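Robot Arms Take Over the Tedious Part of the Returns Bench at Satton

The returns room at Satton used to get quiet after lunch, and not in a good way. That was when the mixed bins came out: small parts, toy pieces, caps, bits of plastic and metal that had to be picked out one at a time and sent to the right tray. Most people lasted an hour before their necks started to ache.

Since November, much of that picking has gone to robot arms, and the mood on the floor is noticeably brighter. The company now has three of them working through mixed bins, with four more planned once the back room is rewired. The software comes from Zarnex, and the first weeks were spent teaching it what Satton's odd little items look like from every side.

"I was the biggest doubter in the building," said Rhonda Gauthier, who has run the bench for seven years. "Then I went home one night and noticed my shoulders didn't hurt. I came in the next morning and asked when we were getting another one!"

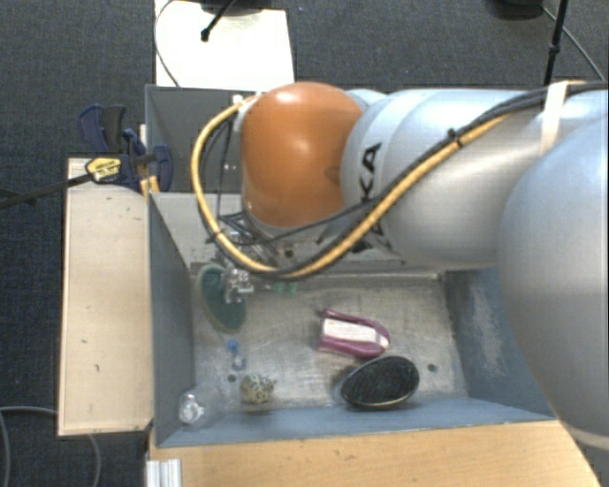 Gauthier's own job has changed more than anyone's. She starts at 7 a.m. by going over the picks the arms missed overnight, then decides which items need more practice and which should simply stay with people. Clear plastic is still a headache. So are flat things that end up tight against a wall of the bin. She keeps a running list taped inside a cupboard door, and the Zarnex engineers have started asking for copies.

The rest of the crew has moved over to repair and repacking – work that used to pile up for weeks. Everyone on the bench kept their hours, and the two newest hires are learning to swap grippers and restart a stalled run on their own. Training takes nearly three weeks, all of it on paid time.

There have been grumbles. The arms need more table space than promised, and the old radio had to move to the far side of the room. Lunch breaks are also staggered now, so that one trained person is always within reach of the stop button.

Satton's sister site at Jokela will get its first arm this winter. Gauthier is going along for the setup, and she is bringing the list.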